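Notes from the adhesive bench
Members' newsletter, workplace section

Grondholm has had a robot arm on the adhesive bench since last March, and management would like us to know that it is going well. The latest update, dated 12th January, runs to two pages and uses the word "freed" four times. People have been freed from repetitive work, freed from sore thumbs, freed to do something more rewarding. We asked the people who used to do the job what they have been freed to do, and most of them said they load the fixtures.

The job itself is simple to explain and a pain to do. A gray plastic bracket needs a strip of double-sided tape laid along its inside curve. The strip comes cut to shape, with a liner over the sticky face. It has to follow the bend without a pucker and without riding up on the wall, and if it goes down crooked you are picking at it with a fingernail for the next ten minutes. A good hand on that bench could tell by feel when the corner was going to lift.

The first thing the Culia project asked for was printed stands, so that a part would always be presented the same way. There have been several versions since. Every change to a part means another stand, and somebody has to check that it sits flat and that the tabs are where they should be.

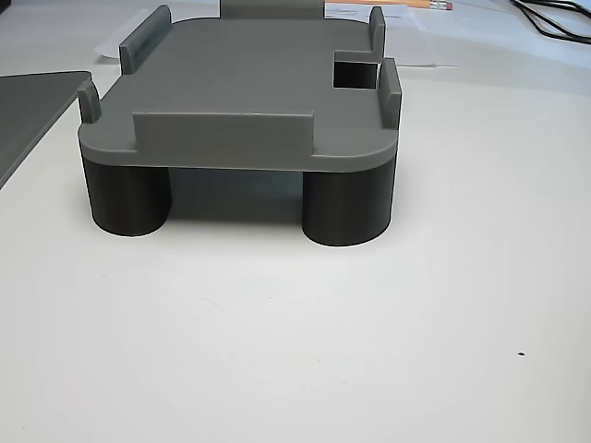
None of that checking was in the original plan. The plan had the arm taking over the bench and three people moving to final assembly. Two did move. The third is still there, along with a fourth who was borrowed from packing "for the settling-in period" and has not been given a date to go back. We make that more people on the bench than before, though the company's sheet counts only one, and puts the other down under project support.

To be fair to the thing, it does hold a strip steadily. It doesn't get tired and it doesn't need its reading glasses. Those of us who spent years on that bench with sore thumb joints are not going to pretend we miss every part of it.
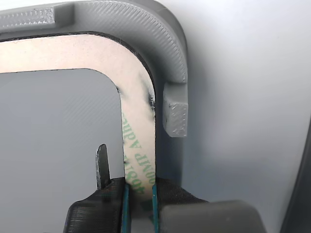 The gripper's blue pads on the lower end of a strip, at the inside curve of a bracket.

What bothers people is how the numbers get talked about. The update says the cell has handled 2,925 strips. It does not say how many were laid right the first time, or how many were lifted and done over by hand on the next table. We asked for both figures. We were told that rework is "not a cell metric," and that it belongs to the people doing the rework. So when the arm gets one wrong, the mistake lands on our side of the sheet, and so does the time it took to fix.

The target is 700 strips a week by the time the next review comes around. By hand the bench did somewhat less than that, and it also did its own inspection, trimmed its own offcuts and trained whoever was new. If those jobs are now separate, they should be counted and graded separately. At the moment the inspection is done by people on the old operator rate, who are also expected to clear a stoppage, restart the program and write up what happened.

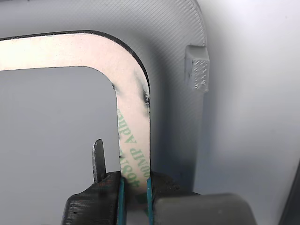 Strip and gripper below the bend, with the printed liner still showing.

Tetteh, the outfit that supplied the cell, gave a talk in the canteen and was polite about all of this. They said a person would always be needed for judgment. Good, we said, then put judgment in the job description. There was some nodding. The job description that came out afterward says "attend to automated equipment as required," which could mean a skilled setter or it could mean someone with a broom.

The training has been thin too. Operators got 25 minutes with the teaching pendant and a printed handout. The rest they have picked up from each other - which works until the one who knows is out sick. At Grollance, where members went through a similar change, the local got paid training hours and a new grade written down before the second cell was ordered. We are asking for the same here, in the same order.
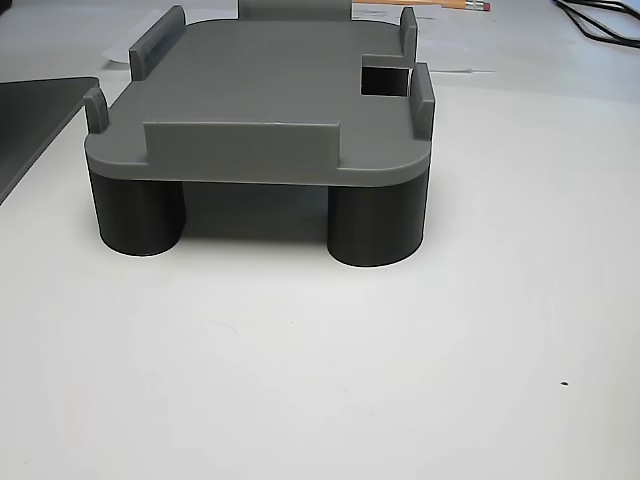
A second cell is now being talked about for the bracket line, and the stands for it would presumably be made and checked by the same people, on top of everything else. Our position is that nothing more gets signed off until the rework hours are published and the bench grade is settled. The company says it is "open to a conversation." It has been open to that one since the fall.

If you work on or near the bench, please keep your own note of stoppages, how long they lasted and who cleared them. A scrap of paper will do. Hand it to your steward at the end of the shift, and put your grade on it.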